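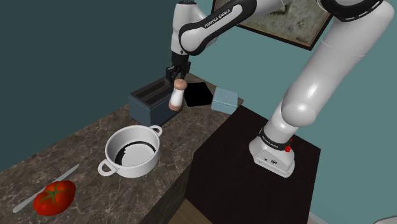 Robot arm with a salt or pepper shaker. Computer rendering.

The Slow Boat Problem

Slime first. Then weed. Then the hard stuff, barnacles and tube worm, and by that point you're paying for it every time the engine turns over.

Ask anybody who runs a working boat what eats their fuel money and they'll talk about the engine. Injectors, turbo, the age of the thing. Maybe the weather. Hardly any of them start with the bottom of the boat, which sits out of sight all year and gets looked at when the yard has a slot.

The Leveck is a harbor ferry out of Kedton, steel hull, single screw, short crossings all day long. Last summer she was late. Not by much, a couple of minutes here and there, but the crossing is short and the timetable is tight and the minutes pile up by mid afternoon. Kane Te Moana, her skipper, had been pushing the throttle up a bit at a time to hold the schedule. Didn't really notice he was doing it.

"You just nudge it," he says. "Then the next week you nudge it again. Then one day you look down and the lever is where it used to be for a gale."

Calm day, too. Flat water. Fuel bill up 13 percent on the same month a year earlier and the same number of crossings.

So they went looking. Filters, fine. Injectors had been done. Somebody blamed the fuel supplier, somebody always does. A diver finally went down on a Sunday with a light and came back up with a handful of barnacles off the propeller. Off the blades themselves.

The propeller is where it hurts

A hull is a big area and a propeller is a small one, so people think hull. Fair enough. But a blade has to move through the water fast and clean, and a rough one wastes power in a way that is hard to feel from the wheelhouse. Engine works harder, exhaust runs hotter, boat goes slower. Clean the prop alone and a lot of operators will tell you it's the cheapest speed they ever bought.

Abdelghani El Sherbiny has been looking at props for 24 years, most of them at the Orinholm yard up the coast, where the Leveck was hauled in September. He is not a man who gets excited. He walked around her once with a scraper in his back pocket, stopped at the stern, and sighed.

"Ferries are better than most, they move every day," he says. "The growth likes a boat that sits. But this one, she sits at night in the warm corner of the harbor, next to the outfall. It's a restaurant for barnacles."

He had a point about the berth. Kedton's ferry dock is at the inside end, little tide, not much flow. Boats on the outer wall come out of the water looking a good deal better after the same season with the same paint. Everybody at the yard knows it. The berths were handed out long ago and nobody is swapping.

What's on the bottom

Most working boats here wear a self-polishing antifouling. It wears away as the boat moves, fresh biocide comes up to the surface, growth lets go. Works well on a boat that moves. Copper is the usual active ingredient, and copper is what the regulators keep looking at, since it doesn't all stay near the hull.

Hard coatings are the other way to go. No biocide or very little, tough enough to be scrubbed over and over. You clean them like a kitchen floor, which is to say regularly or there's no point. Then there's foul-release, the slippery silicone stuff, where growth gets on but can't hold on once the boat is at speed. Trouble is the speed. A ferry that never gets much past a jog may not shift it. And silicone hates fenders. And ropes. And the guy with the boathook.

The Leveck had the ordinary self-polishing kind, put on over older layers that should of come off years ago. El Sherbiny's scraper went in behind a blister near the bow and a piece of paint the size of a dinner plate fell on his boot. Layers like a tree. Red, blue, red again, a black he did not recognize.

Blast it all, was his advice. Back to steel, primer, start over. The ferry company did not love this advice. Blasting means containment sheets, disposal, and days on the hard with no ferry running. They'd booked her in for 2 days. It took 5.

Rain was part of that. You can't put primer on damp steel and the mornings were soaking. So the crew stood in the shed drinking coffee at ten o'clock, waiting for the humidity to drop, while the replacement boat across at Kedton ran late in its own special way.

And the prop

Polished bare, then coated. This was the part Te Moana argued for and the office argued against. A propeller coating costs real money for a small area, and there's a long history of them flying off. A blade tip is a violent place. Ordinary antifouling won't last there, and copper paint on a bronze prop near a steel hull is asking for other kinds of trouble.

They went with a silicone system from Boonyarit, two-part primer and a clear topcoat, applied by a technician who would not let anyone stand upwind of her. Prep is everything with these. The bronze gets roughed up, wiped, wiped again, and then you have a short window to get the primer on. Touch it with a bare hand and there's your failure, fingerprint shaped, a few months later. El Sherbiny has seen one. He took a photo and keeps it on his phone to show apprentices.

New anodes as well, obviously. Please don't paint the anodes. It still happens, at good yards, to people who know better.

Back in the water

She went in on the afternoon tide and Te Moana took her home himself. Lever back where it belonged. He says the vibration in the deck was different, less of a growl under the galley, though he'd admit a man who has waited that long for his boat back is going to feel something.

Numbers are early. Fuel is down, by how much depends who in the office you ask and which month they compare it with. The crossings are on time. Whether the coating is still on the blades next year is the real question and there's no answering it from the dock.

What has changed is the checking. A diver goes down every few weeks now, quick look, soft cloth on the prop if it needs it, camera along the waterline. Slime comes off with a wipe if you get it young. Leave it and it turns into a place for everything else to land. The cost of the diver gets set against the fuel and so far nobody upstairs has complained.

Hull scrubbing in the water is trickier. Rules vary from harbor to harbor and some won't allow it at all without gear to catch what comes off, partly for the copper, partly for whatever hitched a ride from somewhere else. Kedton allows a light wipe, no brushes on biocide paint. Worth a phone call to the harbor office before you send anyone down. A hard brush will strip a self-polishing coating anyway, you'd be scrubbing your own money into the mud.

For smaller operators, boats with no office and no budget line, El Sherbiny's list is short. Write down your rpm and your speed on a calm day right after you launch. Same stretch of water, same load near enough, slack tide. Tape it up by the wheel. Do the run again every month. When the speed drops for the same rpm, go look at the prop before you call a mechanic.

Te Moana has his taped inside the chart table lid. About a season's worth of pencil by now, some of it is coffee. Next haul-out is booked, same yard, and this time the office has put down a full week.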